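Moving out after two years, landlord wants to keep 300 for cleaning
Posted in Renting and Housing by Fadwa Nasr

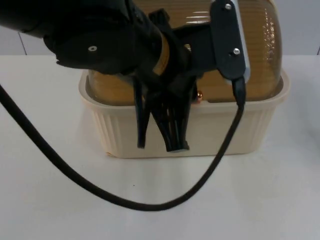
My lease on a one-bedroom in the Poris building ended in November. I gave notice in writing, paid the last month, and cleaned the place over a weekend. The deposit was one month's rent. The landlord's office has now emailed me to say they are keeping $300 of it for "professional cleaning and carpet." There is no receipt and no list of what was dirty.

When I moved in I filled out a checklist, and I noted a stain on the carpet by the bedroom door. I have my copy but it is only signed by me. The person from the office took hers away and never sent it back signed. I did not do a walk-through at the end because they said they were too busy that week and to leave the keys in the drop box.

Can they do this without a receipt? And is it worth going to small claims for 300 dollars? I don't want it to turn up when the next place checks my rental history.

Els Verhoeven
Reply marked helpful

It depends on your state, so look up the security deposit law there first. In most states the landlord has to send an itemized list of deductions within a set number of days after you move out. Some states also require receipts or estimates once the amount goes over a certain figure. If they miss the deadline they can lose the right to keep any of it.

A one-line email that says "cleaning and carpet" may not count as itemized. I would write back and ask for these things:

The move-out inspection notes, with the date.
The invoice for the cleaning.
The invoice for the carpet, and the age of the carpet.

The age matters. Carpet wears out, and in many places they can only charge you for the part of its life that was left. If it was already old when you moved in, the charge may come down to very little. Normal wear is not yours to pay for either way.

Send your copy of the checklist along with the letter. It is better with two signatures but it still counts for something, especially if you emailed it to them at the time. Check your sent mail.

Send the letter by certified mail and keep the slip. Give them 15 days to answer and say that you will file in small claims after that. Be polite and keep it to one page. My last landlord was a company called Drakow and they paid the full amount 2 days after they got the letter. Before that I had called four times and got nowhere.

Filing where I live cost me $40 when I had to do it with a different place, and you can ask for the fee back if you win.

Said Ouali

They always do this. Just don't pay the last month next time and tell them to use the deposit.

Hajar Morsy

Please don't do what Said says. In a lot of states that breaks the lease and they can charge late fees or file against you, and that does show up on a rental history.

Suing for your own deposit is a different thing from an eviction case. A new landlord could find it if they search court records, but most screening reports I have seen list evictions and unpaid balances. Also make sure your forwarding address is with them in writing. In my state the tenant has to provide it before the landlord has to mail anything, and mine tried to use that as an excuse.

Fadwa Nasr

Thanks. I found the email where I sent them the checklist, with the stain on it. I'm writing the letter tonight and will ask how old the carpet is.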